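Cotton shirting sold by the Tridville mill is graded by yarn count and finish, and the finish decides how it creases. Untreated cloth recovers poorly after folding. Resin-treated cloth recovers well but loses tear strength, roughly 8 percent at the usual dose.
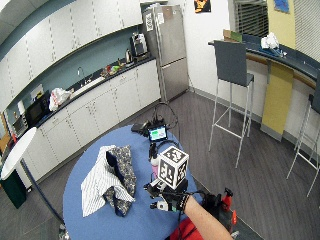
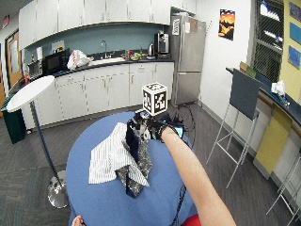 Striped shirting, unfolded.

Iltosetti, a weaver that supplies the mill, disputes the trade-off and says that a lower curing temperature would keep most of the strength. The mill plans to run 200 yards at the lower setting in October.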